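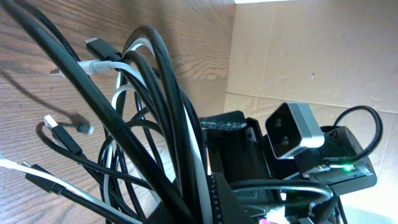
The shop in Hudier wrote back to ask whether the cable check really has to come first, before anyone has even powered the arm, and yes, please, I would still do it first, and I'll say why under item 1.

Rarberg cable-sorting kit, trial unit, walk-through before the October renewal

1. Cords and plugs sorted by type. NOT YET. Black and white cords are tangled together, USB-C in with USB-A. The kit is sold for exactly this kind of pile, so I don't mind the mess itself, but do write down what goes in or you can't tell what came out.

2. Gripper seated, fasteners snug. OK. I went over it twice, being a worrier.

3. Camera module tight on its mount. OK, though the Rarberg booklet puts this on page 9 and it deserves to be a good deal earlier.

4. Status light on the electronics box. Green. OK.

5. Camera and gripper leads free through full travel. WATCH. Run the arm slowly end to end and keep a hand near the stop, bless you.

6. Cycle counter read and logged. 557 at my visit. Vida plan covers service, Basic does not.

7. Spare finger pads in the drawer. MISSING, 2 on order from Semen.

Recheck 1, 5 and 7 before signing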